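4.2 Workcell Rules for Garment Handling

The rules in this section were drawn up for the Plelel workcells at the Limberg and Gornthorpe sites, where a single arm picks mixed clothing from an enclosed work area. They apply to teleoperated recording and to unattended runs alike. Where a rule differs between the two modes, the difference is stated. The Bangash checklist, which both sites used before this work, served as the starting point. It was written for rigid parts and had little to say about cloth, cable routing near the wrist, or the condition of the work surface between sessions.

Rule 1 concerns the wrist camera. The camera shall be fixed so that both fingers and the space between them remain in view through the full stroke of the gripper. Operators shall confirm this with the gripper fully open and fully closed before the first pick of a session. Part of the mounting bracket may appear in the view, provided that it does not cover the fingertips. A camera that has been moved for any reason, including cleaning, is treated as newly installed, and the calibration record for that arm is reopened.

Rule 2 concerns hoses and cables. Any line that runs along the wrist shall be tied down close to the bracket and shall keep enough slack for full rotation of the last joint. Ties are inspected at the start of each shift. A loose line is a reason to stop the cell, even when no garment is near it, and the stop is entered in the log under the same code as a mechanical fault. Figure 3 shows the wrist view during work on a mixed set of garments.

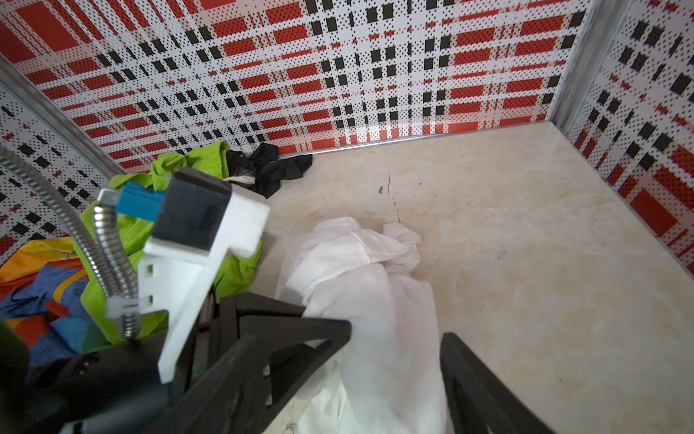
Figure 3. Wrist camera view of the gripper over a white garment, with the hose tied at the bracket and further garments at the back left.

Rule 3 concerns the garment set. Each session shall include light, dark, and multicolored items, and at least one item close in color to the work surface. In the reference set of 80 garments, white and cream items accounted for most of the segmentation errors found in review. Garments not being handled may be left in a pile, but the pile shall not be rearranged by hand while the arm is enabled. If a garment must be moved by hand, the arm is disabled first and the episode is closed and marked as interrupted.

Rule 4 concerns the floor and walls of the enclosure. Patterned wall panels are permitted, and the same pattern shall be kept for the whole of a recording block. Scratches and specks on the floor are acceptable if they are noted at the start of the block. They shall not be covered with tape, as tape edges catch on thin fabric and alter the surface partway through a block.

Rule 5 concerns records. Every episode shall be labeled as complete, interrupted, or rejected by the person who ran it, and a second reader shall check the labels before release. Of the 514 episodes submitted under the draft rules, 445 were accepted on first reading. A further 9 were rejected because the camera position had changed without a new calibration entry. The remainder were returned for missing garment identifiers or unclear labels and are not used in the results reported in Section 5.

The sites disagreed on one point. Gornthorpe asked that the shift inspection in Rule 2 be extended to the finger fasteners, while Limberg preferred to keep fasteners under weekly maintenance. The present text leaves the choice to the site, on condition that the interval is written into the cell log and is not changed within a recording block.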